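Who Is Talking in a Poem?

Print this page | E-mail this page to a friend

By Joana Pacheco

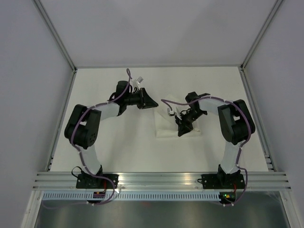 When you open a storybook, you usually find out pretty quickly who is telling the story. Sometimes it is a character who says "I," and sometimes it is a voice that floats over everything and seems to know what everyone had for breakfast. Poems have a voice too, and the word we use for it is the speaker. The speaker is whoever is doing the talking inside the poem.

Now, you might be thinking, isn't that just the poet? The poet wrote it, after all! Sometimes the two are very close, so close that you can hardly slip a piece of paper between them. But a poet is allowed to pretend, just as you are when you put on a cape and speak in a deep, rumbly voice. A grown woman can write a poem in which a little boy is talking. A person who has never once been to sea can write a poem spoken by an old sailor, or by the ship, or (why not?) by the rope.

Let's try it with a short poem called "The Gate at Brokora." It was written by Oleksandra Yatsenko, and it goes like this:

I have let in the cows and let out the cows,
I have swung in the rain and the sun.
The children climb over me, muddy and loud,
And they never say thanks, not a one.

Who is the "I"? Read it again, slowly, and listen for the hints. Cows go in and out. Somebody swings in the rain. Children climb over somebody. By the time you get to the muddy shoes you have probably worked out that the gate itself is talking, and a rather grumpy gate, too. Oleksandra Yatsenko is not a gate. She made up a voice for one, and then she let it complain for four lines.

When a poet lets an object or an animal speak or feel things like a person, that is called personification. It's a long word, but you can see the word "person" sitting right at the front of it, and that will help you remember.

How do you find the speaker?

I like to ask three questions, and I still ask them now that I'm a grown-up and have read a great many poems (my favorite collection has 218 of them, and it is falling apart).

First, does the poem say "I" or "we" anywhere? If it does, somebody is telling you about themselves. If it doesn't, there is still a speaker, but a quieter one who is looking at other things.

Next, what does the speaker know? A speaker who knows what the inside of a chimney smells like might be a swallow, or a chimney sweep, or a bit of soot.

Last, how does the speaker feel? This one takes a little more patience. Look at the words that were picked. Our gate could have said "the children visit me," and it would have sounded quite cheerful. It said "muddy and loud" instead. Feelings like to hide in small words.

Try reading the poem out loud in different voices, too. Read it in a tired voice, then in a proud one, then in a whisper. One of them will probably feel right, and you may find that your best friend picks another one. That's fine, as long as each of you can point to the words that made you choose it.

Your turn

Pick something you see every day, like a spoon or a bus stop or your left shoe. Write four lines in its voice, and don't say what it is. Does it like its job? Is there someone it misses on weekends? Your lines don't have to rhyme unless you want them to. Then read them to someone at home and let them guess who is talking.

If they guess wrong, ask which word fooled them. You might want to change it, or you might decide you like it where it is.

Print this page | E-mail this page to a friend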